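Do You Need the Extended Plan?

Apr 16, 2018

Cruickshank Furniture has started offering a protection plan at the register, and several readers have asked whether it is worth the money. I have read the thing twice now and I have my doubts.

The plan costs $129 and runs for 3 years. The leaflet says "total peace of mind." The terms say something else. Scratches are covered if you report them within 30 days. Loose hinges are "normal wear." Sun fading is out, and so is anything the plan calls gradual damage, a term it never defines. There is also a $37 visit fee, every time, even if the repair person looks at your dresser and leaves.

I called Namell, the company behind the plan, to ask how many claims they pay. I was told that figure is "not something we share." Fine - but then I don't see how anyone can call it good value.

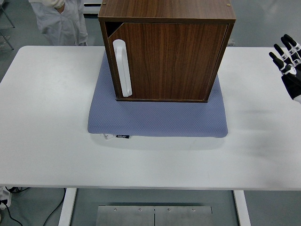
Small wood cabinet with a white door handle.

My own view is that a cheap piece of furniture is not worth insuring and a good one can usually be fixed. Iddrisu Opoku at the Brornanau repair shop will tighten a hinge while you wait. Get a price from him before you sign anything. If you already bought the plan, check your receipt for the cancellation terms - mine were on the back, in gray type.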